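Call for participants: home chores study, Clillholm

Can a machine clear your table yet? Come and help us find out! Soltura is looking for people who'd enjoy spending 2 hours at our Clillholm space doing the dishes-and-trays sort of chores, hand-held gripper and all, so our robots can learn from the way you do it.

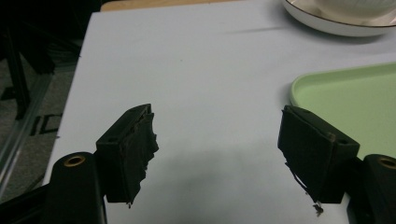
Can robots do household chores on their own yet?
Some of the simple ones, on a good day, but they're still slow and a cup in an odd spot can throw them off.

You don't need any technical background, just a bit of patience and a steady hand. We pay $70 a session, and there are 41 places open through August. Mornings fill up fastest. To put your name down, ask for the Ferrand project at the Soltura front desk.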